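Rutlow Tenants Assoc - minutes, 10/19/26
Taken by T. Tveit, typed up same night, corrections to me please

Present: 21 households signed in, plus two who came for the second half. Chair: Roswitha Riedl. Apologies from both Pravska flats and the ground floor at Esham.

1. Last minutes
Read, agreed. One fix: the hallway light in Esham is on the second landing, first landing works fine.

2. Laundry room
Main item, took most of the evening. Two dryers out at Esham, one out at Rutlow. Hellström came out, looked, left a quote. $828 for the pair at Esham, covers parts and labor, doesn't cover hauling away the old drum. Rutlow dryer is a belt, $254, they can do it the same visit if we say yes soon.

Long back and forth on repair vs replace. A new dryer of the same size is $1,794 before delivery. Landlord has said in writing he will pay for repair. Has said nothing in writing about replacing. Roswitha read out the letter, second paragraph is the one that matters, copy is in the binder.

Meanwhile people are drying clothes in bedrooms, over doors, on beds. Complaints of damp from the top floor, both buildings. Window sills again. Dark stuff takes forever, several people said so.

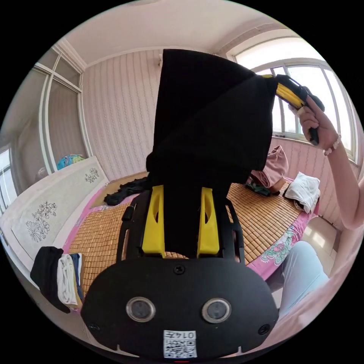 Agreed to accept the repair quote for all three machines, one visit, Hellström to be told tomorrow. Letter to landlord to go out with it, asking for a yes or no on replacement if the same dryers fail again before January. Trygve to write, Roswitha to sign.

Vote: carried, two against, one did not vote. The two against want it noted that they'd hold out for new machines and think we're being too easy on him. Noted.

3. Sign-up sheet
Old sheet is a mess. Names crossed out, slots taken for a whole month by the same apartment. New rules from the next sheet on:
two slots a week per apartment
no slot held past 15 minutes if you dont show
evening slots go to people who work days first
wet things left in a machine get moved to the table, NOT the floor

Question on whether families get a third slot. No agreement. Try it with two and look again at the next meeting.

4. Drying racks
Idea from the floor: shared racks in the old bike room till the dryers are fixed. Window opens, heater works, door locks. Against: one key, stuff going missing, smell from the drain. Somebody has to be there to open up.

Landlord's lease rule about not drying indoors came up again. Pages 6 and 7. Nobody thinks it can hold while his dryers are broken but we want that in writing too, add to the letter in item 2. Anyone who gets a warning slip about it should hand a copy to Roswitha, don't throw it out.

Big items are the real trouble. Sheets and blankets won't fit on a rack, so they end up spread out flat wherever there's room and need turning over a couple times a day. 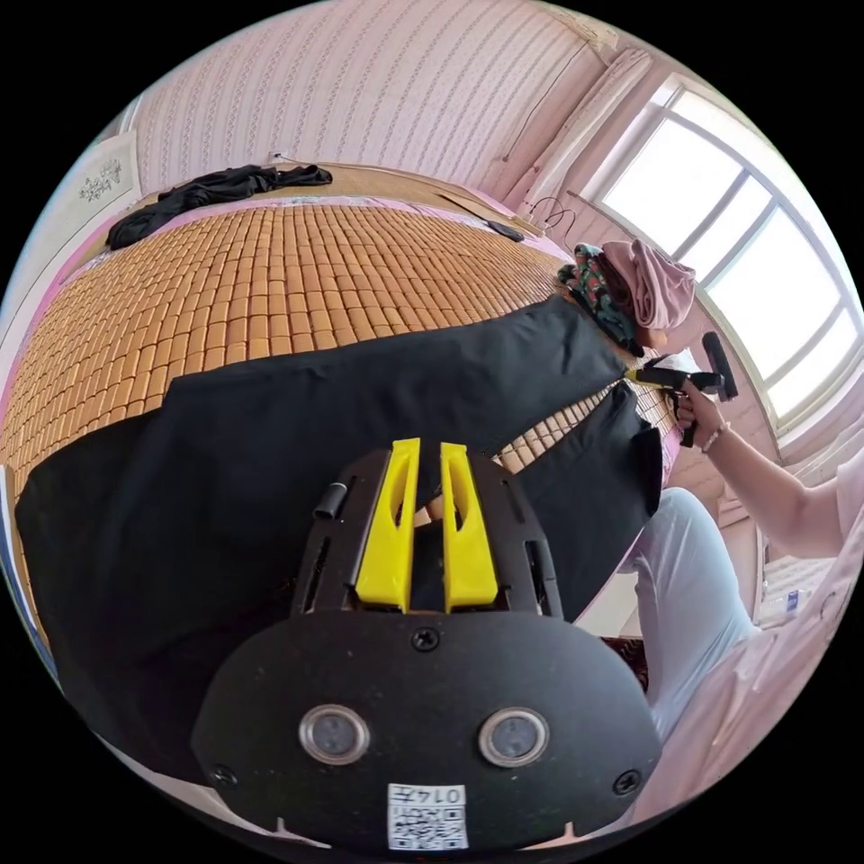

Roswitha Riedl said she would back the bike room only if the drain gets looked at first, and that she wasn't going to put clean sheets in there the way it smells now. She also wanted a line strung high across the back wall for blankets so the racks stay free for small things. General agreement on the line.

Agreed: ask for the drain to be cleared, bike room opens after that, mornings and early evenings to start. Key stays with Trygve for now. Second key to be cut, cost out of the tea money.

5. Damp on top floor
Rutlow top floor had the fan checked, it runs but hardly pulls. Esham top floor has no fan at all, never did. Ask for both in a seperate letter, don't mix with dryers or he'll answer the one and skip the other like last time. Anyone with stains on ceilings or sills, write down the date you first saw it and the room.

6. Other
Trash pickup, recycling bins still short at Esham. Chased, no reply. Chase again.
Front door at Rutlow sticks in the rain. Push low, by the kick plate.
Found: one child's mitten, one pillowcase, both on the laundry table.
Pravska asks if they can join the laundry sheet while their water is off. Yes, till it's back on.

To do
Trygve: Hellström yes, letter draft, fan letter, second key
Roswitha: sign letters, new sign-up sheet, drain
Everybody: warning slips and damp dates to Roswitha

Next meeting same room, date to go up by the mailboxes.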